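How Does Water Get to Your Faucet?

When I was six I thought there was a little tank of water hiding behind our kitchen wall, and that my dad filled it up at night while we were asleep. I never asked him about it. I just thought he was very good at being quiet.

There's no little tank (sorry, six-year-old me), but there is a very long trip, and water has to go up, down, through sand and under the street before it lands in your glass. So let's follow it! I'm going to use my own town, Hevanau, because I know where all the pipes go. Your town may do some of it differently, and I'll tell you where.

It starts with rain

Rain falls on the hills, and snow melts there in spring. Some of that water soaks into the ground and some of it runs downhill in streams. In Hevanau the streams run into a reservoir, a big lake that people made by building a wall across a valley. The wall is called a dam. Our reservoir is 4 miles from town and it has a lot of ducks on it.

Lots of towns don't have a reservoir. They pump water out of a river, or they dig a deep well and pull it up from underground. Water under the ground sits in the tiny gaps between grains of sand and in the cracks in rock. A layer of rock or sand that holds plenty of water like this is called an aquifer (say it AK-wih-fer). People sometimes picture an aquifer as an underground lake, and I used to as well, but it's much more like a soaked sponge made of stone.

Lake water isn't ready to drink

You wouldn't want to drink it straight from the reservoir. Remember the ducks? There's mud in it, and bits of leaf, and living things so small that you'd need a microscope to see them. Some of those tiny living things are harmless and some can give you a terrible stomachache or make you seriously ill. That's why you should never drink from a lake or stream, even when it looks perfectly clear.

So the water goes through a big pipe to the treatment plant. (Plant as in factory. I was disappointed too.) I visited ours one June and Krystyna Kubiak showed me the whole thing from one end to the other. First there's a metal screen, like a giant comb, and it catches sticks and weeds. Then the workers stir in something called alum, and the alum makes the specks of mud stick to each other. They form fluffy clumps. The clumps have the best name in all of water science: floc.

Floc is heavier than water, so when the water sits in a big calm tank, the floc sinks and the clearer water flows off the top.

After that comes sand. The water trickles down through a deep bed of it, and the sand catches the specks that were too light to sink. You'd think sand would make water dirtier, since that's what it does at the beach when you get it in your lemonade, but clean sand packed in a deep layer makes a really good filter.

The last step at our plant is a small amount of chlorine, to kill germs. It's the same stuff that goes in swimming pools, only there's much less of it. Some places shine ultraviolet light through the water too.

Try it: a filter in a bottle

You'll need a grown-up to cut the bottom off a plastic bottle. Turn the bottle upside down so the neck points at the floor and stand it in a jar. Push a cotton ball into the neck, then add a layer of sand and a layer of small gravel on top of the sand. Rinse it through with clean water a couple of times.

Now stir some garden dirt into a pitcher of water and pour it in slowly. What comes out at the bottom? Mine came out pale brown the first time, and when I poured the same water through again it looked better. Don't drink it, though, however clear it gets! Your bottle catches mud but it can't catch germs.

Up the tower

Now the water is clean, but it's still on the edge of town and it needs a push. The push is called pressure.

Pumps can do the pushing, but a lot of towns have a clever helper, and you've probably seen one from the car. A water tower! Pumps lift the water up into the tank at the top, mostly at night when people are asleep and not using much. Then in the morning, when everybody wants a shower at once, the water comes down again and its own weight pushes it along the pipes.

And water is heavy. Fill a box that is one meter long, one meter wide and one meter tall and the water inside weighs 1,000 kilograms. That's as much as a small car. Now think of a whole tank of it, high in the air, with all that weight pressing down.

It's the height that counts most. The higher the tank, the harder the water pushes at the bottom. That's why towers stand on long legs, and why towns with a handy hill will often put the tank on top of the hill and save themselves the legs. My friend Florin Vlad lives in the highest house on our hill and his shower is a bit of a dribble. Poor Florin.

Under the street

From the tower the water flows into very wide pipes called mains. They're buried deep, partly so that they won't freeze in winter. Smaller pipes branch off down each street, and smaller ones again branch off to every house, so if you could see the map all at once it would look like a tree lying on its side. Ours serves 3,000 people, and it's a small one. Big cities have enough pipe to stretch across a country.

Just before the water goes into your home it passes a meter, which keeps track of how much you use. Then it splits again. One pipe goes to the water heater and one carries the cold.

The pipes inside your home are full of water all the time, even now, while you're reading. It's pushing and waiting. A faucet is only a stopper you can move: when you lift the handle, you open a gap, and out it rushes.

What about afterward?

The water that goes down the drain sets off through a different set of pipes, the sewers, and they never connect to the clean ones. It gets cleaned at another plant and is let go into a river or the sea. The sun warms the surface, some of the water rises into the air as vapor, the vapor makes clouds, and you know what clouds do. The water in your glass has been around this loop more times than anyone could work out. Dinosaurs drank some of it!

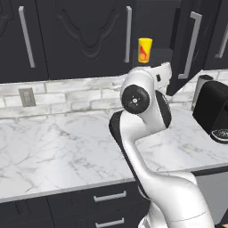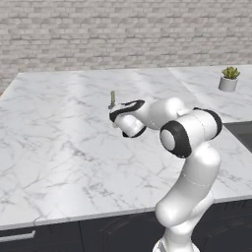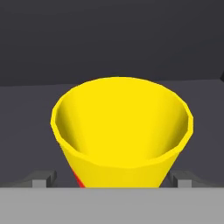 Why does water from the faucet sometimes look cloudy?

It's usually air. Water under pressure in the pipes can hold extra air, and when it comes out of the faucet the air makes lots of tiny bubbles. Let a glass of it stand for a few minutes and watch: if it clears from the bottom upward, you're seeing the bubbles rise. If it stays cloudy, tell a grown-up and they can call the water company.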